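株式会社サンドベリ（Sandberg）は、衣類および布製品の折り畳み、仕分け、収納前処理を専門とする作業受託会社です。対象は業務用の制服、前掛け、クロス類、ならびに個人のお客様からお預かりする普段着です。洗濯、乾燥、染み抜きは行いません。洗浄と乾燥が完了した布製品を受け入れ、指定寸法に畳み、指定の順序で重ねて返却するまでを業務範囲としています。

会社の沿革

当社の前身は、ゴーラン・スンドクヴィスト（Gøran Sundqvist）が開設した制服管理の作業所です。当初は飲食店の制服の貸出管理を主な業務とし、畳み作業は付随業務の扱いでした。貸出先から寄せられる指摘の多くが、棚に収まらない、重ねると崩れる、襟が潰れているといった畳み方に関する内容であったため、貸出管理を他社に移管し、畳み作業に業務を絞りました。現在の社名への変更はこの移管と同じ時期に行っています。

現在の代表はヴェンケ・オーベリ（Wenche Åberg）です。スンドクヴィストは技術顧問として、畳み規格の改定と作業員の教育を担当しています。

業務内容

業務は次の2系統に分かれます。

業務用畳み（サービス名：Clomness）
飲食店、宿泊施設、理美容店などの制服、前掛け、テーブルクロスを対象とします。取引先ごとに仕上がり寸法票を作成し、票に記載された幅、奥行き、重ね枚数に合わせて仕上げます。棚の内寸が店舗ごとに異なる場合は、店舗単位で票を分けます。1回の受付は40点からです。

個人向け畳み（サービス名：Wundano）
普段着、部屋着、寝具カバーを対象とします。引き出しに立てて収納する方式と、棚に平積みする方式のいずれかを選択していただきます。選択がない場合は平積みで仕上げます。靴下と下着はお預かりしていません。

いずれの系統でも、刺繍、箔押し、ビーズ等の装飾がある製品は受付時に申告をお願いしています。装飾部に折り目がかかる場合は、折り位置を移動するか、薄紙を挟みます。

作業台

当社の作業台は木製の天板を使用しています。樹脂板、ステンレス板、フェルト張りの台も検討しましたが、次の理由で木製に統一しました。

フェルト張りの台は布が滑らず、位置決めは容易です。一方で繊維くずが表面に残り、次の製品に移ります。特に黒や紺の製品で目立ちます。ステンレス板は清掃性に優れますが、薄手の化繊が滑りやすく、折り返しの途中で下層がずれます。木製の天板は両者の中間にあり、手のひらで布を押し広げたときに適度な抵抗が得られます。表面のささくれは布を傷めるため、始業前に綿布で全面を拭き、引っかかりの有無を確認します。引っかかりがあった台は研磨が終わるまで使用を停止します。

天板には目盛りや位置決め線を印刷していません。寸法は取引先ごとに異なるため、固定の線があると読み違いが発生します。寸法の確認には、票ごとに切り出した厚紙の型板を用います。型板は票番号順に吊り下げて保管し、角が摩耗したものは交換します。

布の広げ方

畳みの品質は、最初に布を広げる工程でほぼ決まります。当社ではこの工程を「平置き」と呼び、畳み工程から独立した工程として管理しています。

平置きでは、布を天板の中央に横長に置き、端を持って軽く張ります。強く引くと編地は伸び、手を離した後に戻るため、その後の折り線が曲がります。張力は、布が天板から浮かず、大きなしわが消える程度とします。細かいしわは手のひらで中央から外側へ送ります。外側から中央へ送ると、しわが中央に集まり、折り重ねたときに厚みの差が生じます。
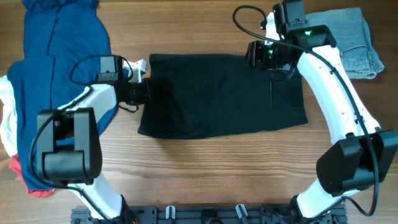

黒色の布製品については、平置きの確認手順を別に定めています。艶のない黒い生地は陰影が出にくく、浅い折れやしわを見落としやすいためです。確認は目視のみに頼らず、手の甲で表面をなぞって段差を探します。照明は真上からではなく斜めから当てます。縫い代の裏返り、ポケットの内袋の折れ込み、タグの巻き込みは、この段階で修正します。

端の取り扱いにも基準があります。端を持つときは縫い目のある箇所を選び、生地だけの箇所を強くつまむことは避けます。つまんだ跡が膨らみとして残った場合は、折り始める前にその部分を平らに戻します。膨らみを残したまま折ると、重ねた際に上段の製品が傾きます。

畳み規格

当社の畳み規格は社内文書として管理しており、基本形は次のとおりです。

平形：長方形に整えた後、長辺を二つ折り、続いて短辺を二つ折りまたは三つ折りとします。クロス類、前掛けに適用します。

袖入れ形：前身頃を下にして置き、左右の身頃を背中側へ折り、袖を身頃の内側に収めます。裾から襟に向かって折り上げ、襟が上面に出るように仕上げます。長袖の制服、シャツに適用します。

立て形：平形または袖入れ形の最終折りを追加し、自立する厚みに仕上げます。個人向けの引き出し収納に適用します。

折り線の位置は、型板の幅に合わせて決めます。左右の幅が合わない場合は、最終折りで調整せず、最初の平置きに戻します。途中の調整は外観上の誤差を隠すだけで、開いたときに斜めのしわが残ります。

紐のある前掛けは、紐を本体の内側に収めます。紐は束ねず、本体の幅に合わせて往復させて置きます。束ねて結ぶと、結び目の跡が生地に残るうえ、着用時にほどく手間が発生します。

検品と返却

仕上がった製品は、10点ごとの抜き取りではなく全点を検品します。検品項目は、幅、奥行き、上面のしわ、端の揃い、異物の付着です。不適合の製品は開いて平置きからやり直します。

返却時は、票に指定された重ね順で梱包します。指定がない場合は、大きいものを下、小さいものを上に置きます。濃色と淡色は同じ束に入れません。梱包材は通い箱を標準とし、ご希望に応じて紙帯を使用します。通い箱の内面は返却のたびに拭き取り、破損した箱は使用を中止します。

受け入れ時に湿り気が認められた製品は、畳まずに返却します。湿った状態で折り重ねると、臭気および変色の原因となります。乾燥の代行は行っていません。

設備と拠点

作業所は1か所で、受け入れ室、作業室、検品室、保管室で構成しています。受け入れ室と検品室は出入口を分け、未処理品と仕上がり品の動線が交差しない配置としています。保管棚の収容数は2000点です。繁忙期である1月は保管期間を短縮し、仕上がり品から順次返却します。

通い箱と型板用の厚紙はセンコーム社（Cencombe）から調達しています。厚紙は湿度で反りが出るため、作業室とは別の棚で平置き保管しています。

担当者

代表　ヴェンケ・オーベリ
技術顧問　ゴーラン・スンドクヴィスト
業務用受付　カラム・モンクリーフ（Calum Moncrieff）
個人向け受付　シャロン・モハメディ（Sharon Mohamedi）
検品責任者　ソルヴェイ・バッケ（Solveig Bakke）

寸法票の新規作成および変更は、業務用受付で承ります。棚の内寸図、または棚の幅、奥行き、段の高さを記載した書面をご用意ください。現物見本がある場合は、畳んだ状態と開いた状態の両方を確認します。見本は票の作成後に返却します。

本ページの記載内容は2025年7月6日時点のものです。

コメント

喫茶店員M
前掛けの紐の畳み方を探していて読みました。うちは毎回ぐるぐる巻いて結んでいたので、跡が付くのはそのせいだったようです。往復させる幅は、畳み終わりの幅と同じで良いのでしょうか。

業務用受付（モンクリーフ）
お問い合わせありがとうございます。紐の往復幅は、仕上がり幅より左右それぞれ指1本分狭くしてください。同じ幅にすると、折り返した紐が端から出ます。

たんす係
黒いTシャツのしわが本当に見えなくて困っています。斜めから照らすというのは、机のスタンドでもできますか？ 部屋の照明は消したほうがいいですか。

検品責任者（バッケ）
卓上スタンドで確認できます。布の面に対して低い角度から当ててください。天井照明は消す必要はありませんが、真上にある場合は台の位置をずらすと見やすくなります。

tatami_no_heya
木の台の話が参考になりました。家ではベッドの上で畳んでいます。沈むのでいつも曲がります。食卓でやってみます。

通りすがり
個人向けで1000点ほどまとめてお願いすることは可能ですか。実家の片付けで、衣類が相当な量になりそうです。

個人向け受付（モハメディ）
数量の上限はありませんが、保管棚の空き状況により分割での受け入れをお願いする場合があります。洗濯と乾燥が済んだものからお送りください。収納方式は束ごとに指定できます。

株式会社サンドベリ　｜　お問い合わせ　｜　© Sandberg　｜　ページの先頭へ戻る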